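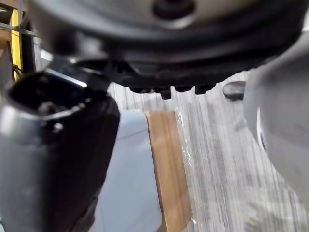

Vilby Tray Handling, release 3
Data card and README

Read this before you train on it. Most of the complaints we got about release 2 came from people who had read the file listing and skipped the card, and a few came from people who had read the card and believed it. That second group had a point. The old card was written before anyone had checked the labels properly, and it promised things the recordings don't contain. This one is shorter on promises.

What it is

3000 episodes of a humanoid robot under remote control, reaching for, steadying, shifting and picking up black shoe-shaped trays on a yellow table. The robot has a multi-fingered hand on its left arm and a narrow gripper on its right. Everything was recorded at the Clutwood site by Mertens, who ran the sessions and delivered the raw logs. We did the cutting, labeling and packaging under the Vilby name.

Each episode has a head view, wrist views, joint positions, joint targets, and a one-line instruction in English. The operator's own movements are not included. We asked for them and were told the logger wasn't set up to keep them. If your method needs the gap between what the person did and what the robot was told to do, look elsewhere.

What changed since release 2

Success labels have been redone from scratch.
Instructions have been rewritten where two operators used different words for the same move.
176 episodes have been taken out of the main split and put in a folder called doubtful. They are still there if you want them.
The time offset between the head view and the wrist views is corrected for the April sessions. Other sessions were already fine, or at least nobody has shown us one that wasn't.
The loader no longer drops the last step of an episode without saying so.

What the instructions say and what they mean

The wording is simple: "steady the nearest tray," "slide the tray back from the edge," "pick up the second tray," and so on. We'd be careful about reading much into it. The operator was given the line before the episode began and then did whatever seemed sensible. Some of them put a hand on the rim and called that steady. Others pushed down hard enough to move the tray and called that steady too. Both are labeled as done, and we left them that way in the main split.

Words like nearest and second are from the robot's point of view at the start of the episode. When the robot steps or turns partway through, the label does not follow along. A language-conditioned policy that looks as if it understands "second" on this data may have learned that the word goes with a certain starting posture. Shuffle the instructions across episodes with similar starts and see how far your score falls. In our own baseline it fell less than we would have liked.

The trays

They make a decent subject for grasping and a poor one for bragging. A black hollow with a raised rim on a bright yellow surface is easy to separate by color alone, and a policy can get a long way on that. We had planned to vary the table covering and the tray color. Neither happened before the booking at Clutwood ran out. Please don't report results on this set as evidence of general object handling. It is one kind of object, one table and one room.

The trays' shape does help in one respect. The long rim gives the hand several reasonable places to make contact, and the operators didn't agree on the best one, so there is real variety in where the fingers land. How much of that is useful variety and how much is sloppiness, we can't say. Contact points are not annotated.
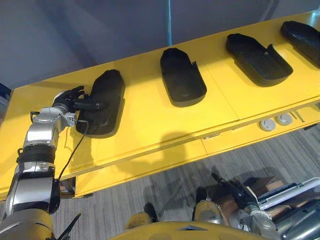
Left and right are badly out of balance. Operators liked the fingered hand for work on the tabletop and tended to park the gripper low and out of the way. If you train a single policy for both arms, expect it to learn that the right arm mostly keeps still. You can weight the right-arm episodes more heavily, but look at them first. A fair number are an operator practicing, with a correct label on top.

The two ends also don't share an action space. The hand has a value per finger joint and the gripper has one opening value. Release 2 padded the gripper out with zeros so both would fit in one array. That was a mistake, and at least one user's model learned to predict the zeros very well. The fields are now separate: left_hand and right_grip.

Wrist views

We were asked to say more about these, so we will. They are close, often soft, and much of the picture can be taken up by the robot itself. Parts near the lens blur heavily. When the arm hangs low, the view is mostly carpet and whatever happens to be lying on it, with no tray anywhere. We did not filter these out. A filter for "task object visible" sounds harmless, but it would remove the start of nearly every reach and leave you with a dataset that begins at the good part.

It does mean you should be suspicious if adding wrist views improves your numbers by a lot. Floor clutter in the background stayed in place through a session, and a network can use it to work out which session it is in. Since each session leaned toward certain instructions, that is a shortcut to the answer. Split by session, never by episode. The split files supplied with this release do that. The ones in release 1 and release 2 did not, and we would treat any score based on them as too high, ours included.

How success was judged

An automatic checker, Clamex, looked at the last stretch of joint data and the head view and gave each episode a yes, a no or an unsure. A person then watched everything marked unsure and a sample of the rest.

Clamex is good at noticing that a tray has moved. It is poor at noticing that a tray has moved the wrong way. It also can't tell a firm hold from a hand that is resting in the right place, and neither can a person looking at the video in many cases. There is no force sensing in the logs. Anything you read in this card about pressing, gripping or steadying is a judgment from pictures and joint angles.

Where the checker and the person disagreed, the person's answer was kept, and the disagreement is stored in the field label_conflict. We suggest you use that field. Dropping conflicted episodes made our baseline look better on the test split and made no difference we could see on the robot. Draw your own conclusions about the test split.

Operators

Sessions were run by up to 12 operators. We don't have a reliable count, as the logs store a login and logins were shared. The operator field is therefore a login and should not be treated as a person. Please don't publish comparisons of operator skill based on it.

Skill varied a great deal. There are quick, clean reaches and there are episodes where the arm hovers over the tray for a long time before committing. The slow ones are kept. If you cut pauses to speed up training, cut them the same way in every view, and be aware that some pauses come right before a change of mind, which may be the most useful thing in the recording.

Files

episodes/ has one folder per episode, with video, state and instruction
doubtful/ is laid out the same way, with a short reason in note.txt
splits/ has train, validation and test lists, by session
tools/ has the loader and a viewer
CHANGES is plain text and more complete than the list above

Run the viewer before you run anything else. Pick a few episodes at random and watch them to the end in all views. People skip this step and then write to us about a bug that is plainly visible in the video.

Known problems we have not fixed

Joint targets for the left fingers sometimes jump for one step and come back. We think it is a logging fault. The measured positions don't show it.

Head view exposure shifts when the robot leans over the table.

A few instructions name a tray the operator never touched. We fixed the ones we found.

Walking is barely covered. The robot stands near the table for nearly everything, and the leg data is mostly balance. It's included for completeness and we wouldn't train on it.

There are no recovery examples by design. Where an operator fumbled and tried again, that is as close as it gets, and such episodes are only marked when somebody remembered to mark them.

Uses we would argue against

Benchmarking one method against another by a small margin. The label noise is larger than most margins we have been sent.

Claims about safety near people. Nothing here was collected to test that.

Pretraining with no other data. The table will be yellow forever.

Questions and corrections

Send the episode name, the view and the time in seconds. "Labels seem off" is probably true and we can't do anything with it. Corrections go into CHANGES with the episode name, and the split files stay frozen until release 4 so that results can still be compared.

Card last revised Wednesday, December 20, 2023.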